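Slide 1. Start with the request: 60 more hand-held grippers for Busance, bought in 2 batches. 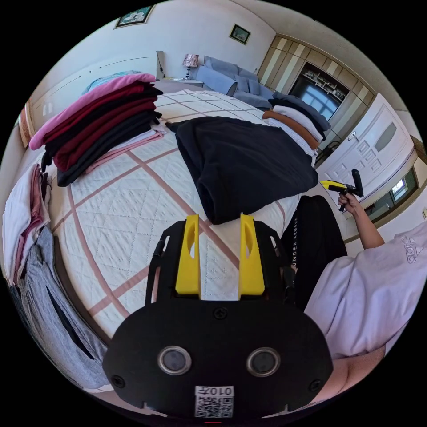
Clothes folding with the hand-held grippers, bedroom setup

Say that the Zidden quote is per pair and leaves out spare fingers. Marikar includes them but wants payment up front. Budget line is over 2,000 for spares alone. Pause for questions.
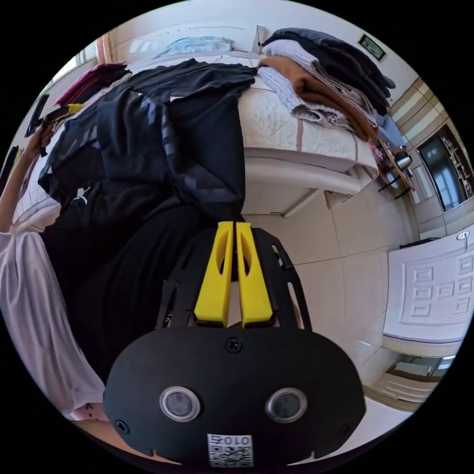 Kirau, June 2022

Sandamali Sheikh asked for 200 hours of laundry work before we commit. Dark clothes get their own line in the plan.

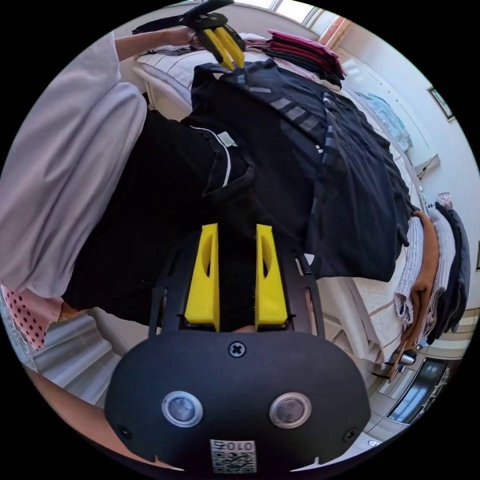

Second batch waits until December. If money is short, cut the carrying cases first and keep the spare screws.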